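Ticket 1372: Blaue Kiste, Pfand und Getränkekartons
Bereich: Teeküche / Entsorgung
Erstellt von: Ilgın Altıntaş
Status: in Bearbeitung

Ilgın Altıntaş, Erstmeldung
Hallo zusammen, ich mache das jetzt doch mal als richtiges Ticket auf, weil es im Chat dreimal untergegangen ist. Es geht um die blaue Kiste, in der wir die Pfanddosen sammeln. Der Automat im Getränkemarkt in Bullau hat mir beim letzten Mal einen ganzen Schwung wieder ausgespuckt, und ich stand da mit zwei klebrigen Tüten und einer Schlange hinter mir. Schön war das nicht! Zu Hause am Spülbecken habe ich mir die Dosen dann genauer angeschaut: ein paar waren eingedrückt (da wollte wohl jemand Platz sparen), andere hatten überhaupt kein Pfandzeichen, und ganz unten klemmten Getränkekartons.

Was ich schon probiert habe:
- Zettel an den Kühlschrank gehängt. Hielt zwei Tage, dann lag er dahinter.
- Kiste unter die Spüle gestellt. Da findet sie keiner, und prompt standen die Dosen auf der Fensterbank.
- Kiste mit einem Müllbeutel ausgelegt. Rutscht rein, sobald etwas Schwereres draufliegt.

Nachtrag von mir
Selim hat gefragt, ob es vielleicht am Automaten lag. Kann sein, einen Teil hat er beim zweiten Anlauf mit dem Barcode nach oben doch genommen. Die ohne Pfandzeichen aber nicht, egal wie ich sie gedreht habe. Das sind vermutlich die, die jemand aus dem Urlaub mitbringt. Die kommen bei uns in die Wertstofftonne, bitte nicht in die Kiste.

Selim Bayram, Kommentar
Ich hatte bei Haslinger noch eine zweite Kiste gesehen, Artikel 818, die könnten wir für Kartons nehmen. Soll ich?

Ilgın Altıntaş
Ja gern, aber erst mal ohne! Ich glaube, wir kommen mit einer Kiste aus, wenn klar ist, was reindarf. Mein Vorschlag bis auf Weiteres:

Dosen mit Pfandzeichen: in die blaue Kiste, ausgeleert und bitte nicht zerdrücken.
Kartons: daneben abstellen, ich nehme sie abends mit runter.
Glas: wie immer in den Korb im Flur.

Stand 20.06.2018, blaue Kiste auf dem weißen Tisch:
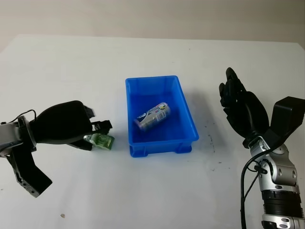
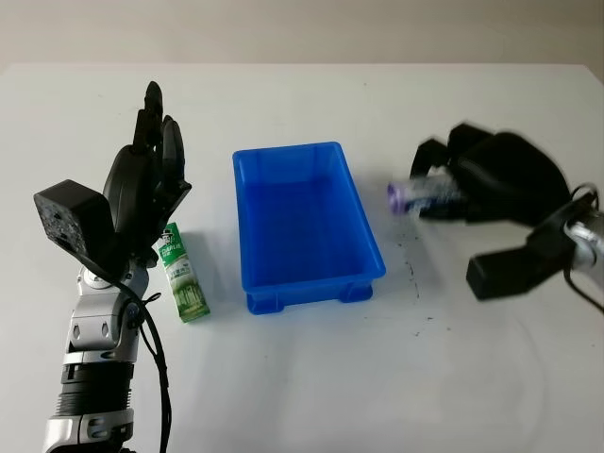 Der Tisch ist als Standort übrigens viel besser als alles, was ich vorher hatte, da läuft man automatisch dran vorbei. Einziger Haken: Wenn in einer Dose noch ein Rest ist, läuft der in die Kiste und klebt am Boden fest. Mit warmem Wasser und einem Spritzer Spüli geht das weg, man muss es halt machen, bevor es antrocknet. Ich übernehme das bis Monatsende, danach bräuchte ich eine Ablösung.

Ayane Sugawara, Kommentar
Was ist mit Kartons, die einen Plastikverschluss haben? Abschrauben oder dranlassen?

Ilgın Altıntaş
Dranlassen, das geht bei uns alles in dieselbe Tonne. Nur leer müssen sie sein, und wenn du sie flach drückst, freue ich mich sehr (bei Kartons darf man das ja, bei Dosen eben nicht).

Offen:
- Selim fragt bei Haslinger, ob die 818 noch da ist, falls es mit einer Kiste doch nicht klappt.
- Neuer Zettel, diesmal laminiert. Ayane hat das Gerät.
- Ich fahre nächste Woche wieder nach Bullau und schreibe hier rein, wie viele zurückgekommen sind.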